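Reporting a broken streetlight, six months on

March 16, 2019

Back in September I wrote a short post complaining that there was no sensible way to tell our town that a streetlight was out. You had to call a number, wait through a menu, and then describe a pole to someone who had no map in front of them. A few weeks after that post the town switched over to a reporting app called Wastis, and several readers have asked me what I think of it now that I have lived with it through a winter.

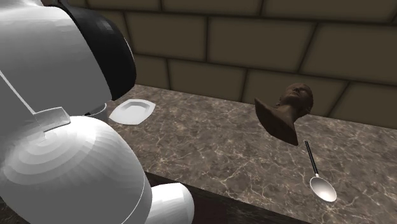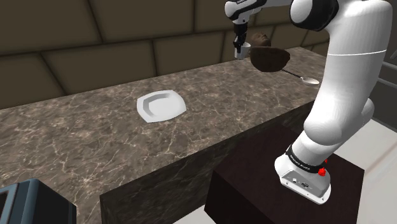
The short version is that I like it and I use it more than I thought I would. The longer version has some complaints in it.

Wastis works on a phone or in a regular browser. You open it, it shows a map of where you are, and you drop a pin. Then you pick a category, type a line or two, add a photo if you have one, and send it. You get an email with a report number. The first time I did this was for the light at the corner of Geleck Street, the same one I complained about in the September post. It took me less time than the phone menu used to take just to get to the right department.

That light was fixed in three days. I don't want to make too much of that, as I have no idea how long the crew would have taken if I had called. But I did get an email when the job was closed, and that never happened with the phone line.

Potholes have been slower. I reported two on the hill down to Demissie Road in the same week. One was patched before the snow came. The other was marked "scheduled" and stayed that way until last week, when it changed to "closed" with no note. I walked over to look and the hole was still there, with a painted circle around it. I reopened the report, and it went back to "scheduled." I'll update this post if anything changes.

That brings me to my main complaint, the status words. There are only a few of them and they don't mean what you would expect. "Closed" can mean the work was done. It can also mean the report was passed to another office, or that it was a duplicate of someone else's report. I found this out by writing to the town and asking. The reply came from Gunhild Sveinbjörnsson in the public works office, who was polite and clear about it. She said the words come with the software and the town can't edit them, but staff are able to add a note when they close something, and she would remind them to do it. I have seen more notes since then, so I think she did.

She also answered a question I had about who handles what. The town takes care of lights, signs, and local streets. The county has the through roads, and anything reported there gets forwarded by hand. Drains are split between the two depending on which side of the curb they are on. I had lived here for years without knowing that — it explains a lot about the puddle by the library.

My second complaint is the map. The pin jumps to the nearest building address, so if you are reporting something in a park or along the river path it can land well away from the spot. On the river path mine landed 300 feet off, in somebody's driveway. You can drag it back, but the address in the report stays wrong. What I do now is type the location in the text box as well, such as "on the path, between the footbridge and the second bench." It's a little extra work and it seems to help.

The photo upload is fine on wifi and poor otherwise. If the signal drops while a photo is sending, the whole report is lost, text included. After this happened to me twice I started taking the photo on the spot and filing the report when I got home.

One thing I did not expect to like is that you can see other people's reports. Before filing anything I look to see if it is already there, and usually it is. You can tap a button to follow a report and get the same emails as the person who sent it. The list only shows the last 100, though, so older problems drop out of sight even when they are still open. If you know the report number you can still search for it. Write the number down.

A reader asked how it compares with Skanda, which the next town over uses. I've only used Skanda once, for a bent stop sign near my sister's house. It asked me to make an account first, with a password and a phone number, and by then I was ready to give up. Wastis lets you report with only an email address. On the other hand, Skanda told me right away which department had the report, and I would like to see that here.

The phone line is still open, for anyone who would rather call. The hours are shorter than they were, and the new ones are posted on the town website under Public Works. My neighbor still calls, and her light got fixed too.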